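Koltora word lists -- README

Plain text lists of household and workshop words in two spellings, plus a small script that checks a document against them. Started as a fix for our own manuals, grew a bit. Read the Known problems part before you file anything.

What's in the folder

words_main.txt -- 600 entries, one per line, lower case
words_pairs.txt -- 765 pairs, tab between the two forms
stoplist.txt -- 34 words the checker must never touch
check.py -- the script
notes/ -- scraps, mostly mine, don't rely on them

Getting started

Needs Python 3, nothing else. Copy the folder anywhere. Run check.py with the path to your document as the only argument. Output goes to the screen, one hit per line: line number, the word found, the word suggested. Nothing gets changed in your file. If you want it changed, do it by hand -- there was an auto-replace option and it turned "metre maid" into something worse, so out it went.

Directories don't work yet. One file at a time. Use a shell loop.

Where the words come from

Main list: typed in from the old Perrin parts catalog and from our own manuals. Pairs list: started from the same place, then filled out with the terms the Lisora translators kept sending back. Sestia glossary was merged in March. That merge was messy, see below.

No scraped text. No dictionary was copied. If an entry looks odd it's because someone in the shop says it that way.

Format

UTF-8, Unix line endings. If you open it in Notepad and save, please check the endings before you send it back, I have fixed this by hand too many times.

In words_pairs.txt the left column is the form we DON'T want, the right column is the form we do. Example:

grey	gray
colour	color
aluminium	aluminum
draught	draft
conveyer	conveyor

Hash at the start of a line is a comment. Hash in the middle of a line is not, it gets read as part of the word. Yes that should be fixed.

Multi-word entries are fine in the main list. In the pairs list they match only if both words are on the same line of your document, so hard-wrapped text will miss some.

Style choices

"Countertop" one word. "Work surface" two words. "Drop cloth" two words. "Pleated curtain", never "pleat curtain". "Guardrail" one word but "side rail" two -- I know. Belt colors go before the belt type: "green conveyor belt". Hyphens only where leaving them out confuses people.

Plurals are not listed seperately. The checker strips a final s and tries again. Works most of the time. "Brass" becomes "bras", so brass is in the stoplist.

Known problems

- Duplicates. The Sestia merge left some in the main list. Harmless, just untidy.
- Capitals. Checker lowercases everything, so product names get flagged. Put yours in the stoplist.
- "Draft" again. Fine for air, fine for beer, fine for a letter. If you quote a British source the checker will complain about the quote too. Ignore it.
- Tables pasted from Word come through with odd spaces and words get missed. Paste as plain text first.
- Line numbers are off by one if the file starts with a blank line. No idea why.

Picture glossary

Partly done. Idea is one or two photos per group of entries so the translators can point at the thing instead of writing me a paragraph.

Entries: conveyor belt, side rail (first); pleated curtain, gloss finish (second) 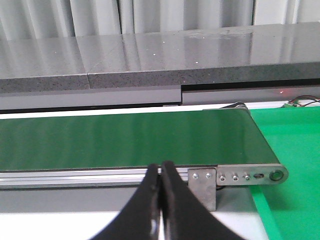
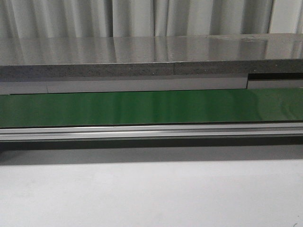
Rest of the glossary is text only for now. Groups still to do: fasteners, hinges, hand tools, anything to do with plumbing. Plumbing is a swamp, three names for every fitting, and Perrin and Lisora disagree on most of them. Leaving it till the main list is clean.

Sending changes

Small fixes: edit the file, send the changed lines only, say which file. Big additions: ask first. Keep alphabetical order or the checker slows to a crawl on long documents.

I merge on Friday, usually late. If yours isn't in by the week after, send it again, it probaly got lost.

License

Lists: use them for whatever, credit Koltora word lists if you republish the whole thing. Script: same terms, no warranty. Keep the comment block at the top of check.py.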